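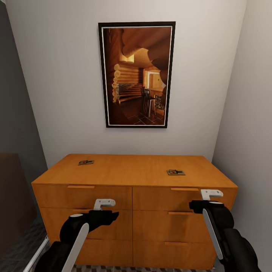
Tumura proofing mesh is a knitted stainless steel ribbon, sold on the roll, for closing the small gaps that let mice into a house. You cut off a length, fold or roll it up and push it firmly into the hole. Traps of the sort set out on top of the dresser will deal with mice that are already indoors, and we sell those as well, but as long as the gap by the pipe is open there is a way in for more. Most people who buy the mesh use it alongside traps, then leave it in place for good.

Product code: 2785
Material: knitted stainless steel
Roll width: 100 mm
Roll length: 2 m
Colour: plain steel
Sold by: the roll
Also stocked: 70 mm width, same length, for air bricks and weep holes

What it is for

A young mouse can get through a gap about as wide as a pencil. In an ordinary house those gaps are nearly always in the same places: where the water and waste pipes come through the kitchen wall, behind the boiler, under the bath, at the bottom corners of door frames, and along the line where the floor meets the skirting. Older houses have more of them, but new ones have plenty too, as holes for pipes are often drilled larger than the pipe and then covered by a kitchen unit.

Expanding foam on its own will not keep mice out. They chew through it, usually within a few days of finding it. Ordinary steel wool is better but it rusts, and once it has rusted it crumbles and leaves a brown stain on paint and stone. Stainless mesh does not do this in normal indoor use. It can also go outside, though anyone near the sea should look it over once a year.

Fitting

You will need a pair of strong scissors or tin snips, a blunt screwdriver and gloves. The cut edges are sharp. Please do wear the gloves — we have had more calls about cut fingers than about anything else to do with this product.

Empty the cupboard first and clean it out. Wear a mask if there are droppings, and wipe them up with a damp cloth and disinfectant. Do not sweep them dry or use the vacuum cleaner.

Take out plinths and bottom drawers where you can. On most fitted units the plinth is held by clips and will pull straight off. Drawers generally lift out once they are fully extended, but some have a lever on each runner that has to be pressed at the same time.

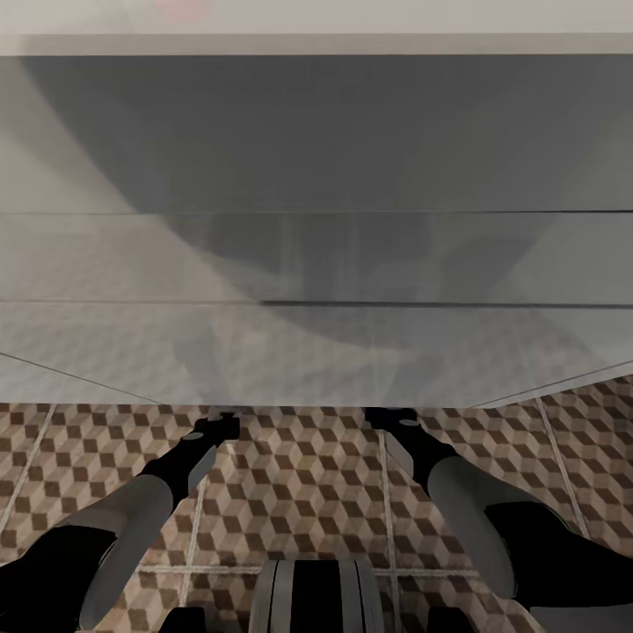 Shine a torch along the back and look for light, draughts, grease marks and droppings. A dark smear on the wall at floor level is a good sign that mice are using that route.

Cut a piece of mesh longer than you think the hole needs. For a gap round a pipe, wrap the mesh round the pipe and work it in with the screwdriver until it will not move when you tug it. For a long, thin gap, fold the strip in half lengthways and feed it in from one end. It should be tight. Loose mesh can be pulled out, and mice will try.

Finish with filler, mortar or decorator's caulk if the gap will be on show or if there is a draught. Akbari fine filler grips the mesh well and can be painted over. Keep foam for deep holes only, and put it in behind the mesh.

Where not to use it

Do not pack mesh round electrical cables or sockets. It is metal and it conducts. Cable entries should be closed with a proper gland or with fire-rated sealant, and if you are unsure, ask an electrician.

Do not use it to block flues, boiler vents or gas vents of any kind. Air bricks need to keep breathing, so cover them with a rigid mesh plate, or pack the 70 mm ribbon lightly into the slots and check that air still comes through.

How much to order

One roll does the pipe holes in an average kitchen and bathroom. For a whole house with suspended floors, order three and return any you do not open. Rolls still in their wrapping can come back to us at any time up to the end of February.

Customer comments

"Did the back of the kitchen and under the bath. Fiddly behind the washing machine but it went in. The scratching in the wall stopped the week after." Osian Vaughan

"Good stuff. It arrived a bit squashed but that makes no difference. I would have liked a longer roll." Laurinda Valente

Other items

Brurkeo wooden snap trap, pack of two
Brurkeo covered trap, for homes with pets or small children
Drindetti brush strip for the bottom of outside doors, white or brown
Akbari fine filler, tub
Rigid mesh plate for air bricks, single

Delivery

Orders go out by second class post unless you choose the courier at checkout. The mesh fits in a large letter, so you do not need to be at home. Door strip is too long for the post and always goes by courier, which costs more.

The wider roll was out of stock over Christmas and has been back on the shelf since 25/01/2022. Back orders have all been sent.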